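Clurkness Publishes Gripper Care Schedule for Sturedville Training Cell

STUREDVILLE – Clurkness, a service provider for small automated workcells, today released the maintenance schedule it uses for the block-handling cell at its Sturedville training center. The schedule covers the care of the gripper, the marker used to locate the work surface, and the white panels on which the blocks are placed. It is available at no charge to schools and workshops that operate similar equipment.

The Sturedville cell uses a single arm with a two-finger gripper to pick up and place painted wooden blocks. It is the first station assigned to new technicians at the center, and it recorded 421 hours of operation during the most recent training term. Service records from that period form the basis of the published schedule.

Under the new procedure, the gripper is inspected after every 40 hours of operation. Technicians check both fingers for play at the joints, wipe the contact surfaces with a dry cloth, and replace any lining strip that has folded, torn or pulled away from the finger. A replacement strip must follow the inner curve of the finger along its full length. Adhesive left by the old strip is removed before the new one is applied.

After the strips are changed, the technician runs a grip test with a single block. The arm closes on the block, holds it above the panel and releases it at the starting position. The test is repeated with the block turned a quarter turn. A block that slips or rotates in the fingers is recorded as a failed grip, and the closing force is reset before the cell returns to service.
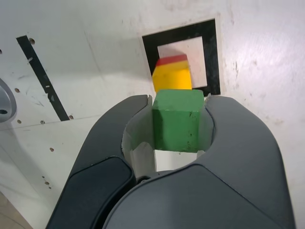 The schedule also sets out how the cell's position reference is to be checked. The square marker on the panel must be flat, clean and firmly attached, with its full border clear of blocks when the reference reading is taken. Technicians take three readings and compare them with the values stored at setup. If the readings do not agree, the marker is cleaned and the mounting of the panel is checked before any setting is changed.

Panels are wiped down at the end of each working day. Light scuffs are acceptable. A panel is replaced when scratches or glare interfere with the reading of the marker, and the full position check is repeated after the new panel has been fastened.

During the term, technicians at Sturedville completed 119 service entries for the cell. Of these, 65 concerned the lining strips. Clurkness has therefore moved the strip inspection to the top of the service sheet and now keeps a set of precut strips in a drawer at the station. The remaining entries dealt with cable routing, panel fasteners and routine cleaning.

The company will introduce the same schedule at its Kallthorpe site in February. The Kallthorpe cell has a different table height, and its arm will need a separate set of stored positions. The gripper procedure will be used without changes.

Copies of the schedule, the service sheet and the cutting pattern for the strips may be requested from the Clurkness training office in Sturedville. Requests should state the type of gripper in use and the width of its fingers.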